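Rultel issue tracker
Ticket: fold scorer fails good episodes when the side view is partly blocked
Component: scoring / cloth outline
Status: Closed (workaround in place, feature request split off)
Opened by: Joda cell, cloth group

9:10 am

Hi all, me again with another cloth one, sorry! We're running the two-arm folding policy on the Joda cell and using the Rultel scorer to decide whether each episode ended in a proper fold. Same policy we've been running since February, no retraining, no new weights. I ran 100 rollouts, let the scorer do its thing overnight and came in to find 18 of them marked as failures. That's way more than I'd have guessed from standing next to the thing with a coffee.

So I sat down and scored all of them by hand from the head view (there goes my morning) and I get 97 good folds and three real failures. The three real ones are in the scorer's pile too, so it isn't missing anything. It's just being very mean to 15 perfectly decent folds.

We score from the fixed side camera, with the default settle window of 300 frames after the last gripper motion. The cloths are plain single colours, green and yellow. Scorer config attached to the ticket, nothing fancy in there.

9:45 am

Replying to the first question from support: yes, the camera calibration is current. I redid the board this morning just to be safe and the reprojection error came out basically the same as last time. I also rescored everything with the new calibration and got the exact same list of failures. Not one episode moved. So that's one thing crossed off.

10:30 am

Next suggestion was that the colour threshold was leaking, which I thought was a really good shout. We've got plants around the cloth in this test set and some of the leaves are on the green side, so I was half expecting to see the outline wander off up a leaf. I dumped the masks for a handful of the bad episodes and nope, they're clean. The leaves stay out, the little indicator lights on the arms stay out, even the shine on the tabletop stays out (I had trouble with that one on an older version, so nice work whoever fixed it).

The yellow cloth turns up among the false failures as well, which pretty much kills the leaf theory anyway.

11:20 am

Okay, now I'm getting somewhere. I sorted the false failures by what was standing near the cloth and every single one has something tall between the side camera and the fabric. Have a look at the right end in this view:

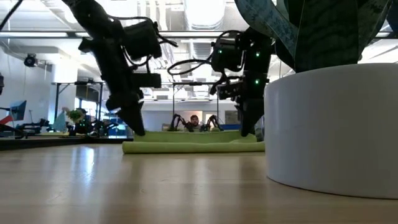 Side view, green cloth at the grippers, white pot covering part of it on the right

From over there the outline just stops at the edge of the pot. As far as the scorer's concerned that's where the fabric ends, so the cloth comes out shorter than it really is and the length-to-width check goes haywire. It's a low camera angle too, so there isn't much of the top surface to work with in the first place, and you're mostly looking at the front fold.

I'd assumed the scorer would flag a blocked view as "unsure" and leave it for a human. Is it meant to? There's an unsure label in the docs but I've never seen it come out once, in any run.

1:05 pm

Thanks for the quick answer. So for anyone else reading along: the unsure label only fires when the mask is missing altogether, or when it touches the image border. A mask that's been bitten into by an object in the middle of the picture sails straight through and gets scored like a complete one. Right. That explains our numbers nicely, and I feel a bit less silly.

I tried bumping the settle window up because someone on the Chala side of our group swore it had fixed something similar for them. It doesn't help here. If the pot's in the way at the start of the window it's still in the way at the end of it, haha. Put it back to 300.

Also tried loosening the length tolerance. That one does rescue most of the good folds, but it lets two of the three real failures through too, and I'd much rather argue with a strict scorer than trust a sleepy one. Put that back as well.

2:15 pm

Plan B: score from the head camera. I'd been avoiding this because the forearms come in from both sides and I figured they'd cover the cloth worse than any plant would. But going through the footage again it's a lot better than I remembered. Looking down from that side you get the cloth lying out on the wood, and the stuff around it sits beside it instead of over it.

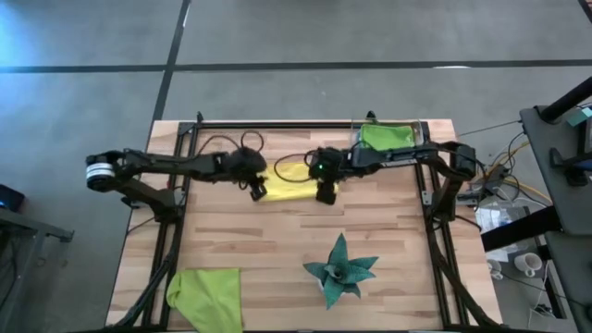
Head view, yellow cloth between the grippers, succulent nearer the camera, green cloth in the clear tray at the back

There's a new problem with this view though, and I walked right into it. More than one cloth! The scorer takes the biggest cloth-coloured blob it can find, and on my first pass it went happily after the wrong piece of fabric a few times. The lime-green one hanging off the bottom left is a lovely big target if you're a blob finder. The one in the tray got picked up once too.

I've set a region of interest that covers the middle of the tabletop between the arms and leaves out the tray and the near left corner. I also switched on colour matching per episode, so a yellow episode only looks for yellow. You need both. With only the colour match, the green episodes can still grab a different green cloth.

3:40 pm

Rescored the full 100 from the head view with the region set. It gives me 97 passes and three failures, and they're the same three I marked by hand. Very happy with that!

Before anyone gets too excited, I did the hand scoring from the head view as well, so the scorer and I are looking at the same pictures and could be wrong in the same way. I went back and checked the false failures against the side view where enough of the fabric was showing to tell, and I didn't find one I'd change my mind on. A couple I just couldn't call from there at all.

One setting that tripped me up, in case it saves somebody an hour: the region is defined in the full-size image, but the preview in the scorer window is scaled down. If you read the corners off the preview your box ends up squashed into the top left and every episode comes back with no mask. Ask me how I know.

4:20 pm

Answering the last two questions and then I'm off home.

Do the arms block the view at the end of an episode? Sometimes, yeah, if the policy leaves the grippers hovering over the fabric. I've added a retract to the home pose before the settle window starts. It's a fixed move after the policy has handed over, so it doesn't touch the policy's behaviour and I'm comfortable reporting results with it in. I'll mention it in the methods bit of the write-up.

Will the results be comparable with the older Janix runs? Not as they stand. Those were scored from the side with a bare tabletop setup, so I'm going to rescore them from the head footage before I put any of the numbers in the same table. Luckily we kept it.

Happy for this to be closed. Could you please split off the request for the unsure label, so it also fires when the mask has a long straight edge against some other object? I've got 15 episodes that would make a pretty good test set for it, and I'll upload both views to the new ticket once it exists. The hand labels will be in the same folder as a plain text file.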